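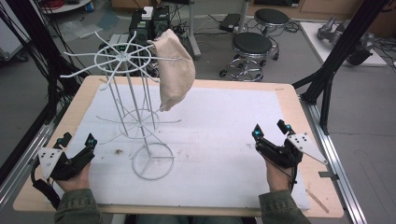
Florencia Farías is already talking when I sit down, something about the price of thread. It's gone up again. She buys hers from a wholesaler out past Piltville and he rang this morning to apologise, "which he never does, so you know it's bad."

Her mending shop, Gindby, is one narrow room and a back kitchen. Nine years in November. Before that she did alterations for a bridal place and hated most of it.

"Hems, hems, hems. And crying. Mothers crying, mostly."

So why mending? She shrugs. Her coat had a hole in the elbow, she fixed it with the wrong colour wool on purpose, and a woman at the tram stop asked who did it. That was the first customer. She charged her a bag of lemons.

These days it's a proper business with a proper ledger. Last year 1471 pieces came through the door, and she knows the number because her business partner, Ivana Henríquez, writes every one of them down. Ivana does the books and the knitwear. Florencia does wovens, linings, zips, anything with a pocket.

"Ivana won't touch a zip," she says. Ivana, from the kitchen: "I will not."

What comes in most? Jeans, inner thigh. Jumpers with moth. School blazers in the last week of the holidays, all at once. The moth jobs were 264 of last year's total and Ivana reckons it's getting worse, warmer winters, more wool bought second hand and put straight in the cupboard. Freeze it first, she says. Bag it, two weeks in the freezer, then wash. People don't want to hear about the freezer.

I ask about the ones they turn away. There's a bit of a pause.

"Leather," says Florencia. "And anything where the fabric's gone. You can't sew to nothing. I show them, I pull it a little and it opens up like wet paper, and they go, oh."

Some of them want it done anyway. One bloke drove in from Gultov with his grandfather's work shirt, collar worn right through, and she turned the collar over and restitched it so the good side faced out. Old trick. Took fourty minutes. He'd been quoted a price for a whole new collar somewhere else and was a bit cross about it, she says, not with her.

The Thursday-night classes stopped being Thursday nights a while back and now run whenever the pair of them can manage it, usually from 6 pm. Beginners learn a running stitch, a backstitch, a plain darn over a wooden mushroom. No machines in the first term. Florencia is strict on that and Ivana thinks she's wrong.

"They want to hem curtains," Ivana says. "Let them hem curtains."

"They can hem curtains by hand."

"Nobody's hemming curtains by hand, Flor."

They've clearly had this one before. I write it down and they keep going over my head for a while, then the door goes and it's a man with a doona cover, ripped along the seam. Florencia has it turned inside out on the counter before he's finished explaining. Friday's no good, next week is. He pays upfront.

Are they going to expand? There was talk of a second shop on Lagos Street. She looked at the rent and laughed. Maybe a bigger kitchen, so the kettle isnt next to the steam iron. She'd like a window that opens.

And the elbow coat? Still got it. It's on the hook by the door, both elbows done now, one green, one a sort of mustard. The lining went in winter and she hasn't had time to fix it.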